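4.2 Does the ribbed pad earn its keep?

Most write-ups of home-built grippers report the good runs. We have tried to report the rest as well, and the reader should know going in that two of us did not expect the magenta pads to beat plain flat fingers. The Rakevholm tool was put together in a shared workshop from white finger mounts, a pair of ribbed pads and a trigger that sticks. Its builders claimed it would hold any bottle up to 74 mm wide. We took it to an office desk and used what was there. Figure 1 shows a capped plastic bottle held upright with a pad on each side.

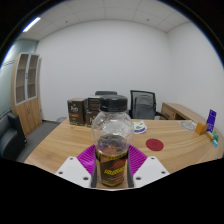 Hipólito Orellana objected that a bottle with so little in it says next to nothing about grip, and that the same hold would have to be tried on something heavier before he would believe a word of it. We agree. A hold at one moment is weak evidence, and we do not count it as a success in Table 2.

The harder question is the approach. On a bare bench the hand can come in from any side. With a mug next to the bottle, the person holding the tool has to choose a line, and the choice is theirs and not the tool's. Any praise for the pads at this stage is really praise for the hand behind them. Trendo's build notes skip over this, and so did our first draft. 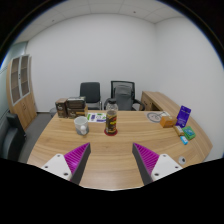
4.3 Putting things back

Release was scored separately, with a red coaster as the target. The Peltham version of the tool was said to survive 3000 open-and-close cycles, a number we could not check and do not repeat as a finding. Our own log stops at 20 releases per operator, too few to say much about wear. Lorena Bustos wanted the coaster left bare between tries so that the target stayed easy to see. Elba Bravo thought this made the task too kind. Both views are fair, and the scores do not settle it.

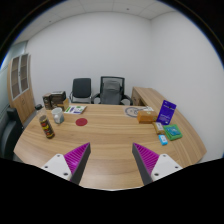 Would a motor in place of the hand trigger have given cleaner numbers? Probably, but it would also have doubled the cost of the build and left us testing the motor as much as the pads.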